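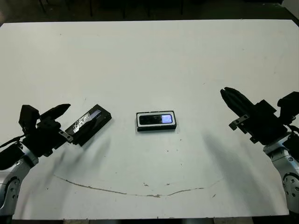
Figure 4. Two dark rectangular items on the white work table, the middle one with part of its face lit pale blue.

3.2 What people keep on the table, and how they lay it down

I went into this part of the study thinking that small black gadgets would be the easy category. They're all rectangles, they all lie flat, what could go wrong? Quite a lot! In the Tellisis survey we ended up with 3978 table layouts from 261 households, and the flat dark items gave our coders more trouble than the mugs, the keys and the mail put together.

The biggest headache was angle. We had two codes to begin with, "squared" (long side parallel to the table edge) and "slanted" (anything else), and I still think that's the right place to start. Figure 4 has one of each - the middle item is squared, and the one to its left runs off on a diagonal. Olaia Bustamante, who coded the first batch with me, wanted a third category for things that are nearly straight, and we went back and forth on it for most of June before I gave in.
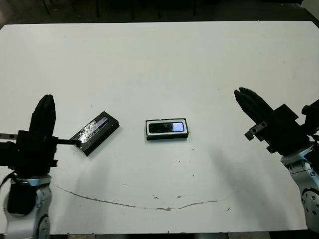
Shine was the other problem, and I underrated it badly. A glossy top picks up the light in bright streaks, and a coder glancing at it for a second may well put down "screen on" when all they've got is a reflection. We had 20 layouts where the two of us flatly disagreed about this. Our rule in the end was simple: a lit screen needs an edge you can trace, and a bright patch with no clear edge gets coded as glare. It's a blunt rule (Ó Conaill used a softer one, with a "maybe" box) but it got us through the pile a lot faster.

I should also say something about backgrounds. A plain white tabletop makes a dark outline very easy to pick out, much easier than the patterned oilcloth we met in so many of the kitchens, so our agreement scores for the two kinds of surface are kept apart in the next section.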